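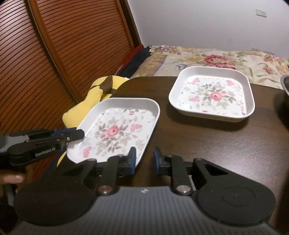 Two white floral trays on the dark brown table, serving ware sort.

Workshop notebook, Sikgate household room
Entry for March 2023

Purpose of the entry. This entry records the sorting of the serving ware kept at Sikgate and the storage arrangement adopted as a result. It is intended for colleagues who use the room and for the undersigned when the inventory is next revised. The previous inventory was made in August and no longer matches the shelves in several places.

Scope. The sort covered trays, basins and bowls only. Cutlery, cups and glassware remain under the Durkance list and were left where they stood. Any item from that list found among the trays was returned to its own cupboard without a new entry.

Trays. The floral trays are entered together under number 346. They are white, with rounded corners and raised walls, and the base carries a printed pattern of a pink rose with grey and beige leaves and pink butterflies. The two shown at the head of this entry have the same print, but the arrangement of the flowers and butterflies is not identical from one to the other. It was considered whether they should receive separate numbers on that account. The decision was to keep one number, as they are used for the same work and are stored in the same place. Anyone who needs to tell them apart in a note may refer to the position of the rose and the smaller bloom beside it.

The older list describes these trays as "rose, large." This wording is to be dropped. There is no "rose, small" in the room, and the word "large" has twice led colleagues to look for a second size. The new wording is "tray, white, floral."

The walls are deep enough that small items do not slide off when the tray is carried level. They are therefore suitable for bringing dry goods from the store to the table. They should not be used under hot pans. No test of heat resistance has been carried out here and none is planned.

Cleaning. A soft cloth and plain dish soap are sufficient for the printed base. The scouring pads from the Stanciu cupboard are to be kept for bare metal. Crumbs collect in the corners where the wall meets the base, and these should be wiped before the tray is put away. Trays are dried on both faces before stacking.

Table. The dark brown table was used for the whole sort. Its surface shows reflections strongly when the lamp is on, and a wet ring is easily missed in the bright area. For this reason the table was wiped from the side as well as from the front at the close of work. The rounded corners give less standing room than the outline of the table suggests, and a tray set at an angle near a corner should be moved inward before anything is placed in it.

Metal ware. The stainless steel pieces were taken next. The large basin has a wide, flat rim and is entered under number 110. The smaller bowl fits inside it and will be kept there, which frees a place on the lower shelf.

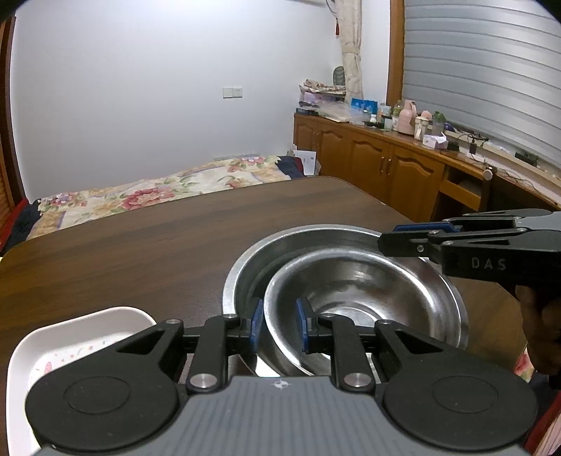 When nested, the bowl does not stay in the center of the basin but settles toward one side. This is acceptable for storage. It is less acceptable for carrying, as the bowl moves and marks the inside of the basin. A folded dish towel placed between the two is recommended whenever the pair is taken out of the room. The towel should be dry.

The question of whether the bowl needs a number of its own remains open. The Iverska list gives it as part of a set under 1847, but the rest of that set was not found during the sort. Until the matter is settled the bowl is recorded as "with 110" and the old number is kept in parentheses.

Storage as agreed:
Floral trays – middle shelf, stacked base down, with paper between them.
Basin with bowl inside – lower shelf, left, rim toward the wall.
Towels for packing – drawer below the table linen, no longer on the shelf itself.

Labels. The shelf labels were rewritten in pencil. Ink labels will follow once the Iverska number has been confirmed. The middle shelf label is slightly too long for its holder and has been folded at the right end.

Remaining work:
Compare the tray entry with the purchase record.
Look for the rest of 1847 in the upper cupboard – this requires the tall ladder, currently at Durkance.
Replace the paper between the trays, which is creased.
Strike "rose, large" from the printed copy on the door.

The sort took two sessions. The second was shorter, most of it being given to the labels.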